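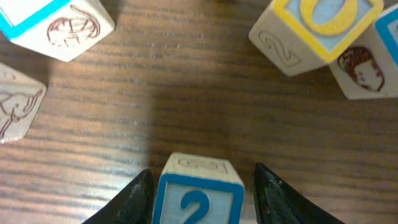 Alphabet blocks on the demonstration table, with the blue "2" between the gripper fingers.

About Trardale

Trardale is a small training workshop in Ikport. We teach people to set up, run and look after robot arms, and we do most of it at a table with ordinary objects on it. Our courses are for school leavers, for adults changing jobs, and for staff sent to us by local employers.

The workshop was started by Cornel Ardeleanu and Nafula Mrema, who had both worked in packaging before that. They took over the ground floor of the old Ostermann building and still teach there. Cornel runs the mechanical side: mounting, fingers, wear and repair. Nafula teaches programming and writes the course notes. Victor Urio joined later to look after the school groups, and Tobias Greenberg handles bookings and safety training.

Open days

We hold two open days a year, one in spring and one in November. The last one brought in 407 visitors, a good number of them families from the streets nearby. There is no charge and you don't need to know anything about robots.

The block table is where most visitors start. Wooden toy blocks are spread over a dark table and the arm is asked to pick one up and put it somewhere else. A visitor chooses the block. Our blocks have letters and numbers in coloured borders on some faces, line drawings on others and plain carved wood on the rest, so the same block can look quite different depending on how it has landed. That is a good thing to talk about with a beginner. So is the gap left on each side of the block before the fingers close – too little and a finger knocks it, too much and there may be no room beside the next one.

Picks do fail. When one does, the trainer stops the arm and goes through the settings with whoever is watching. Younger children can move the blocks between turns, once the trainer says the arm is stopped.

In the back room, Victor Kinyua shows the Zallutis course, our longer programme for working technicians. It runs for 44 hours, spread over evenings, and ends with a practical test. He can also tell you which parts an employer may pay for.

School and group visits

Groups of up to 31 can come during term time. A visit lasts a morning, with a short safety talk first and then time at the tables in turns. Teachers should tell us beforehand about any access needs. The entrance is level and there is a lift to the upstairs classroom.

The next open day is on February 18, 2026. Doors open at ten and the last demonstration begins at half past three – please come before then if you want a turn at the block table. Parking is behind the building, off the lane.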